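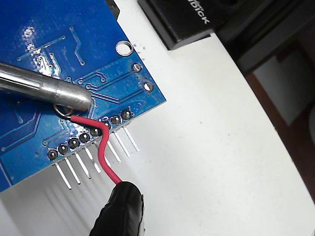
The Radio My Aunt Wouldn't Throw Out

My aunt Shufen Jiang owns a kitchen radio that hisses, and she has owned it so long that I think of the hiss as part of the news. Last January it went quiet. I offered to buy her a new one (I'd already found one online for less than lunch) and she looked at me like I'd suggested replacing the cat.

So off we went to the repair night in Lukley, which runs upstairs from the old Brodberg shoe store and costs five dollars, tea included. I expected a lecture on landfill. What I got was Naomi Muli, who shook the radio next to her ear, said "hm, rattly," and handed me the screwdriver. Me! I once broke a stapler by loading it.

We had it open for nearly two hours. My aunt told the whole table about the apartment she lived in when she bought it, and the neighbor who banged on the wall during the opera hour, and by then two strangers had pulled up chairs and left their toaster to fend for itself. 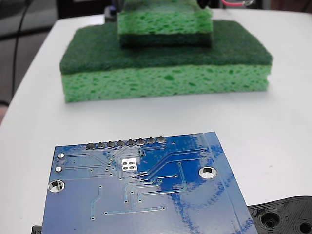 The trouble was a loose battery spring, and Naomi bent it back with her thumb. I've been going ever since — mostly for the company, I'll admit, though I have also rescued a desk lamp and a hair dryer that smelled of burnt toast.

Hạnh Bạch keeps the sign-up book, and she let me flip through it. There are 759 entries. Next to the ones that couldn't be saved she writes "rest well," and there are more of those than I'd have guessed. My blender is in there, poor thing.

The radio is back on my aunt's windowsill. It still hisses, and she won't let me near it.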